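Projects > Business and Management > Reports

Search this site Enter keyword Go

Segment Structure After Divestiture: The Case of Virier

Reading time: 4 min

1. Purpose

This report examines how a mid-sized electronics group reorganized its reporting segments after selling its largest consumer unit. The company studied is Virier, which sold its handset accessories division to Bedunine and kept four smaller businesses: network testing equipment, industrial sensors, licensing, and a housewares line sold under the Inis name. The question is whether the remaining segments can carry the fixed costs that the sold division used to absorb.

2. Data and method

The figures come from the segment notes in the company's annual reports and from the slides issued with its March results. Five fiscal years were used, two of them before the sale. Revenue and operating income were restated to the current segment layout. Where the company did not publish restated numbers, shared costs were split by revenue share. This is a crude rule and it probably flatters licensing, which uses little floor space and few staff.

Intersegment sales were removed. Currency effects were left in, as the notes do not separate them by segment for the earlier years.

3. Findings

3.1 Cost absorption

Before the sale, the accessories division carried 36 percent of central overhead. Central overhead fell after the sale, but by only 13 percent over the period covered. The difference was moved onto the other segments. Network testing took the largest part, and its reported margin dropped even though its gross margin was flat. A reader looking only at segment operating income would conclude that the testing business had weakened. The gross figures do not support that.

3.2 Licensing

Licensing income is stable and depends on a small number of contracts. The sale agreement with Bedunine includes a license to use certain connector patents for a fixed term. Payments under it are booked in equal amounts, so the segment shows no growth and no decline until the term ends. The notes do not say whether renewal terms have been agreed.

3.3 Housewares

Inis is the smallest segment and has no technical link to the other three. It sells tableware through regional distributors and has its own warehouse lease. Its margin is low but its working capital needs are also low, and it has been profitable in each year reviewed.
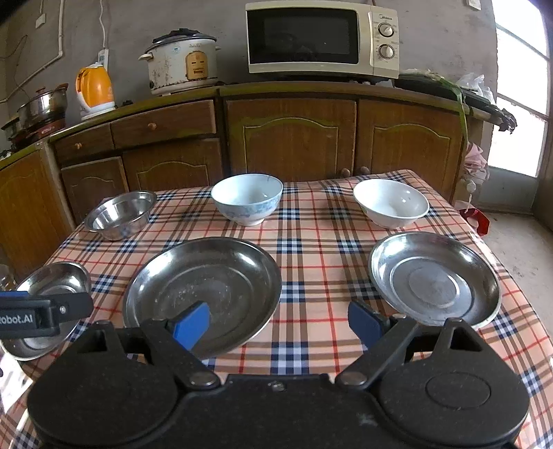 Figure 1. Metal and ceramic bowls on a plaid tablecloth.

Analysts have asked on earnings calls whether the segment will be sold. Management has answered that it is "under regular review" — the same wording was used for the accessories division in the year before that sale.

3.4 Comparison with Wike

Wike sold a similar division two years earlier and was used as a reference case. It closed one head office site within the first year and moved to a single finance system. Overhead as a share of revenue returned to its earlier level by the end of the second year. Virier has kept both of its sites and still runs separate systems for sensors and testing.

4. Limitations

The revenue-share rule in section 2 affects all margin results. A second run using headcount gave the same ranking of segments, with a narrower gap between testing and sensors. Wike is larger and reports under a different standard, so only ratios were compared. No interviews were carried out.

5. Conclusion

The fall in segment margins at Virier is mainly an allocation effect. The remaining businesses can cover current overhead, but with little room if licensing income drops when the Bedunine term ends. Overhead reduction at the pace seen so far would not close that gap. Further work should model the renewal date against the two site leases — both sets of terms are given in the commitments note.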